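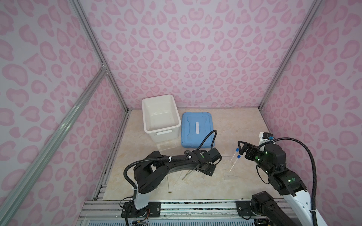
Ticket opened 2018-10-08 by Noeline McKinnon, Astalcombe teaching lab. Product: Etier storage tub with lid, white/blue, bought through Lerkwood. Problem: lid won't stay down on one long side. Pushes down fine, then pops up again as soon as you pick the tub up by the handle. It's the white one with the handle moulded into the front, light blue lid lying to the right of it with the slot in the middle. Happens every time. We keep the small bench stuff in these, pipettes and rods and so on, and it all goes over the floor if the lid lets go on the stairs. Happened twice already. Please advise, or just send a new lid, not fussed which.

Status: open
Priority: normal (customer asked for high)

Update, Noeline McKinnon
Things tried so far, in order, so you don't ask me to do them again:
- washed tub and lid, warm water and dish soap. No change.
- turned the lid end for end. Different long side pops. So I reckon it's the lid not the tub??
- pressed down at the corners first then the middle. Worse.
- middle first then corners. Holds for a bit, then goes.
- swapped lids with another Etier tub from the cupboard. That lid holds on this tub. This lid doesnt hold on that one.
- left it flat overnight under a stack of catalogues. Thought I'd won, till morning tea.

Measured the lid with the steel ruler, 42 cm on the long side. Same as the good one near as I can tell. Held a straight edge across it and there's a gap under the middle on one side, can slide a bit of card in. Couldn't say if it came like that or went like that.

Update, Kanchan Singhal (Lerkwood support)
Thanks for the very thorough list, saves us both some time. A few questions please. Has the lid been through a dishwasher or a drying cabinet? Anything heavy stored on top? And can you read me the number moulded on the underside, it'll be near the slot, small.

Update, Noeline McKinnon
Dishwasher: possibly. Nataša does the washing up for the whole corridor and she's on leave. Drying cabinet: yes, I do know about that one, I found it in there myself in December last year. Cabinet is set to 80 degrees. I pulled it out and it seemed fine so I thought no more of it. Number underneath is 54, then something worn off.

What goes in it, seeing as it's been asked before on another ticket: transfer pipettes, the clear plastic ones, long tweezers, glass rods, a metal rod or two. None of it heavy. Nothing that would bend a lid. The tweezers do poke at the side if they go in crosswise, so we lay everything out on the bench first and put it in lengthwise.
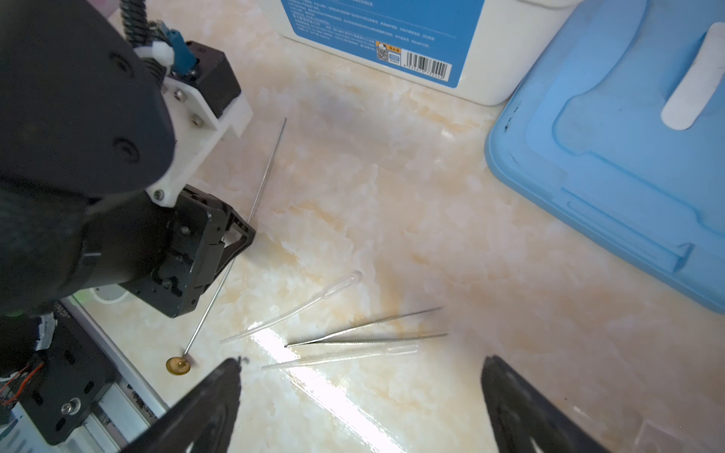

Lengthwise means the lid shouldn't be touching any of it, so I don't think it's overfilling either. Tried it with nothing in there at all, still pops. Tried it half full, still pops. If anything it's a bit better with weight in the bottom but that might be me wishing.

Also, unrelated, is there a divider insert for this size? The pipettes roll under everything and the tweezers end up tangled in the bulbs. Someone here cut one out of a Matoušek tray with a bread knife and it's awful.

Update, Kanchan Singhal
80 is too warm for the lids, I'm afraid. The tub itself will take it but the lid is a softer plastic and the long sides draw in. Would match your gap with the card. It doesn't come back once it's gone, you could try the flat-under-weight trick for a week but I wouldn't hold out much hope.

Replacement lid: yes, we can do that. Need to check the 54, there are 2 versions of the rim and they look identical till you try to close them. Can you tell me if the tub rim is flat on top or has a groove running round it?

No divider in that size, sorry. I'll pass it on.

Update, Noeline McKinnon
Rim is flat. No groove. Checked it on all four of ours while I was at it. Good news for the others I supose.

Have put a sign on the cabinet: NO BLUE LIDS. Tubs ok. Will see how long that lasts.

In the meantime the tub is going about with no lid on it, or with the lid just resting and a hand on top. Darcy suggested an elastic band. Elastic band went ping across the prep room on the second trip.

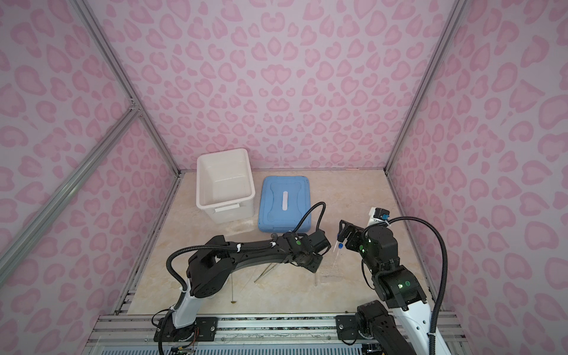 Carleen Donnelly: had the same with two of mine, also flat rim, also 54. Don't bother with the weight, mine sat under a box of paper for over a month and popped the first time I carried it. What got me by was a strap off an old lunch box, round the short way, buckle underneath so it doesn't catch on the handle. Not pretty. Check which lid they post you too, first one I got was for the grooved rim and it went straight back.

Update, Kanchan Singhal
Thanks Carleen, merging your ticket with this one. Flat rim lid confirmed for both. Going out to Astalcombe today, no need to return the old one.

Update, Noeline McKinnon
Ta. Strap idea is working for now, found one in the lost property. Please leave the ticket open till the lid turns up and I've carried it down the stairs with stuff in it.

Status: waiting on customer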